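双臂人形上半身加装配练习板，Akside 这套东西值得买吗？有没有用过的

分类：机器人与自动化 > 教学与实验设备
提问者：Lợi Bùi
发布于 2018年7月2日 星期一
状态：已有回答

我们是一所职业技术学校的机电专业，今年批下来一笔设备费，打算买一台双臂的机器人给高年级做装配实训。现在看中的是 Akside 代理的一套，白色外壳的双臂上半身，两只五金外观的多指手，外加一块白色装配板，板上有底座、槽口和几种蓝色的零件，柱子、方块、带齿的都有。报价单上装配板叫“练习板套件”，和主机分开算钱。

上个月我和同事去他们的展示间看了半天。销售先讲了一个多小时，然后让机器上手做板上的活。两只手分工比较明确，一只手管左边的小件，另一只手去够右下方的槽框，速度比我预想的慢。

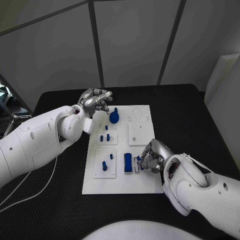
我把当时记下来的几个疑问列在这里，请用过的人说说。

第一，手指的重复性。销售给的资料里写了手臂的重复定位精度，手指没有写。我问了两次，第一次说“和手臂一个级别”，第二次说要回去问工程师，到现在没有回复。做插装，手臂准而手指不准，等于没用。

第二，装配板怎么固定。展示间里我没注意看下面有没有夹具，回来以后同事说他也没看。如果要我们自己做定位，桌子就得跟着改。

第三，零件丢了怎么补。学生用，小柱子肯定会丢。Akside 说可以单买，但是单件价格没有写进报价单，只说“按当时价格”。

第四，软件。演示时是工程师在旁边的电脑上操作，我没有看到学生能用的界面。他们给了一份手册，翻译得比较差，有几章是空的，只有标题。

第五，保修。整机保修 2 年，手不在内，手按耗材算。我第一次见到把手算耗材的。

另外他们推荐同时买 Altico 的控制柜，说是配套。我想知道是不是必须买，用我们现有的工控机行不行。

我们不做科研，主要是让学生学示教、写简单的流程、看懂受力数据。预算有一些余地，但是不会再有第二笔。请不要推荐单臂协作机器人，我们已经有了，学生也练过了。

————

回答 1
Kalliopi Tsolakis
有用 (5)

我在一家做产线集成的公司，去年给客户验收过同一代的主机，手是另外一家的，所以手的部分请参考别人的意见。手臂和练习板我比较熟。

先说结论：如果课程以插装为主，可以买，但是合同里要加几条。如果课程以写程序为主，钱花得不太值，仿真软件加单臂就够。

手臂本身没有大问题。我们验收的时候连续跑了 330 个循环，中途停过两次，一次是通信超时，一次是有人碰了急停。关节没有过热报警。外壳接缝做得一般，螺丝孔多，车间里会积灰，学校环境应该好一些。线缆我不太满意，有一段走在外面，要注意别让它蹭到桌沿或者夹到关节里。验收时请对方把两只手臂都走到极限位置，看线够不够长，这一步我们当时漏掉了，后来返工。

再说练习板。板子是分模块的，大底板上面装小底座，每个小底座对应一种任务。我接触过的有插圆柱、插方槽、放齿轮这几类。难度差别很大。齿轮最容易，因为上面有一小截柱可以捏。圆柱竖着拿也还好。难的是窄槽，零件和槽的间隙小，角度稍微偏一点就卡在口上，硬压会把手指顶歪。

所以看演示不能只看成功的那几次。你要让他们做窄槽，并且把零件摆放的位置随便挪一下再做。展示间里零件的初始位置往往是调好的，程序里写死坐标也能做得很漂亮。你挪两厘米，就知道有没有视觉在起作用。 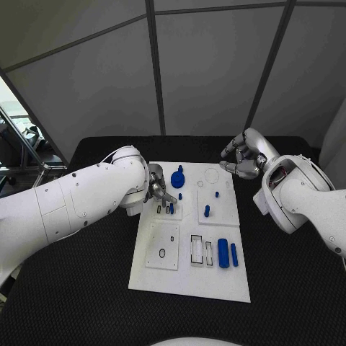 还有一个办法是看对位阶段花多长时间。零件到了槽口上方以后，如果直接往下走，说明是纯位置控制；如果会先轻轻碰一下再找边，说明力控是开着的。后一种对教学有用，学生能从曲线上看到接触的那一刻。请让工程师把力的曲线调出来给你看，调不出来就要小心，有的版本力控是选配，另外收钱。

关于你的第一个问题，手指的重复性，没有写在资料里就等于没有承诺。请他们出一份书面的测试记录，写明测试条件。拿不到的话，自己带一块千分表去，让手指反复捏同一根柱子，测柱顶的位置。半个小时就能有数。记得两只手都要测，我们遇到过左右差一倍的情况。

固定的问题，板子底下有没有预留孔要看批次。我们那一批没有，客户后来加了压块。你可以在桌面铺一层防滑垫先用着，但是长期还是要机械固定，因为插装的时候手会往下压，也会往侧面推，板子走一点点，后面所有的坐标都不对。

控制柜我没有用过 Altico 的，不评价。

合同里建议写明：
力控功能包含在报价内；
零件单价锁定两年；
手册以中文版本为准，缺的章节在交付前补齐；
验收以窄槽任务为准，零件位置由买方随机摆放，成功率由双方约定。

最后一条他们可能不愿意签，可以谈，但是成功率一定要有一个数字。

评论：
Lợi Bùi：谢谢，千分表的办法我们可以做。力控是不是选配，我今天打电话问了，对方说“标准版支持”，我让他发邮件确认，还没收到。
Kalliopi Tsolakis：“支持”和“包含”是两个意思，邮件里请他写“包含”。

————

回答 2
Định Lý
有用 (2)

练习板别在他们那里买，太贵。我们自己用三维打印机打的，蓝色料，跟原装看上去差不多。尺寸自己量一下就行了。丢了再打，不心疼。

主机没用过，不知道。

评论：
Nhàn Vương：打印件的圆度不行，插紧一点的孔会卡，而且每根都不一样，学生会以为是自己程序的问题。我们试过，最后柱子改成车的，底座还是打印的，这样可以。
Định Lý：我们的孔放大了，没卡过。
Nhàn Vương：孔放大就练不到对位了。

————

回答 3
Nhàn Vương
有用 (11)
提问者已采纳

我们实验室用的就是 Akside 这一路，到现在一年多，按你的顺序答。

手。刚到货的时候可以，用到第五个月开始有一根手指回位慢。拆下来看是里面的拉线松了，寄回去修，来回用了六周，这期间只有一只手能用。保修不含手，修理费我们付了 1387 元，运费另算。后来他们教我们自己张紧，其实不难，有一把专用扳手就行，但是扳手不随机配，要单独要。你谈的时候让他们送一把，再送一套拉线，这个他们一般会答应。

手属于耗材这个说法，我当时也不接受，谈下来的结果是第一年内免费更换一次。你可以照这个谈。

固定。我们的板子底下是平的，没有孔。用铝型材围了一圈，四个角各一个快夹。学生换模块的时候不用动底板，比较省事。

零件。补过三次，每次价格都不一样。细的那种小柱子丢得最多，掉在深色桌面上还算好找，掉到地上就没了。后来在桌边加了一圈挡条。建议第一次就多买几套细柱子，方块和齿轮基本不会丢。

软件。学生界面是有的，要单独装，默认不装。能拖动示教，能录点，也能写简单的分支。双臂同步那一块做得不好，两只手同时动的时候，一只手要等另一只手的信号，学生经常写成互相等，机器就停在那里不动。我们把它做成了一次课的内容，让学生自己找原因，效果还行。

中文手册到现在也不全，我们对着英文的 Kleinschmidt 接口文档看，手的通信部分基本照那个来的。需要的话你可以找 Akside 要，他们有，不会主动给。

控制柜。不是必须买。工控机要有两个独立网口，系统要装实时补丁，他们有一份配置清单。我们开始用自己的机器，偶尔掉线，换了网卡以后好了。如果你们没有人专门管这个，买 Altico 的柜子省心一点，但是柜子风扇很响，教室里讲课要提高嗓门。

时间方面要提醒一下，我们从签合同到能上课用了将近四个月，安装本身两天，剩下的都在等件和补资料。你如果想九月开学用，八月装好比较勉强，最好把课排到下半学期。

同类产品我们还看过 Plurura 的，手更结实，指头少，窄槽做得比这套稳，但是整机太重，楼面承重要另外算，我们就没选。你们如果在一楼可以去看看。

总的来说，这套东西能教课，学生也愿意用，维护要有一个固定的人。没有这个人的话先别买。

评论：
Lợi Bùi：很有帮助，已采纳。我们在三楼，Plurura 就不考虑了。请问细柱子你们第一次买了几套？
Nhàn Vương：第一次只有随机的那一套，两个星期就不够用了。按每组学生一套，再多备一半。
Manaia Quinlan：请问拖动示教的时候手指能不能一起录？我们买的是别的型号，只能录手臂。
Nhàn Vương：可以录，但是要另外勾选，藏在手部设置的第二页。录出来的点比较密，回放之前最好删一删。
Lợi Bùi：更新一下，邮件收到了，写的是力控“包含”，拉线套件也答应送，扳手还在谈。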